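Nostar Hand-Held Gripper: Two Months With the Chore Kit
Filed under: Home Robots, Reviews

I have wanted a machine to tidy my house since I was nine, so set your expectations accordingly. The Nostar is the closest I've come, and it isn't even a robot! It's a gripper you hold yourself. You do the chore with it, the recordings go into the Mancuso software, and an arm tries to copy you later.

The body feels great in the hand and the rubber jaws are the best part. They close on a mug handle or a sock without any fuss. My wrist complained after an hour, and the trigger is stiff until you get used to it, but I kept wanting to do one more shelf.

So, can machines do chores yet? Some! I recorded 254 short runs of putting small things away, and the arm at the Collham workshop now does mugs and paperbacks pretty reliably. Laundry is another matter. Towels it can fold, slowly, if they start out flat. A fitted sheet beat it every single time (it beats me too). Anything shiny still throws it off, and it has no idea what to do with a drawer that sticks.

Setup took most of an afternoon. The manual skips the calibration step completely, so look for it on the Zorkavora forum. Battery life is fine, the carry case is flimsy, and the jaw pads ought to come with spares at $3,000.

What I like best is how ordinary the work is. Clear a table, square up a shelf, set the picture frame back where it goes. Big rolling machines have been around for a while, but the fiddly stuff on a tabletop is where I'd love some help, and it's finally getting somewhere.

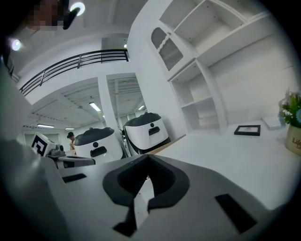

Towels folded slowly are still towels I have to stand and watch, one reader wrote in after my first post, and until the arm can run while the house is empty it's just a second person in the kitchen. Fair enough. I'd still take the second person. Next up is the dishwasher, bottom rack first, and I'll post the results in December.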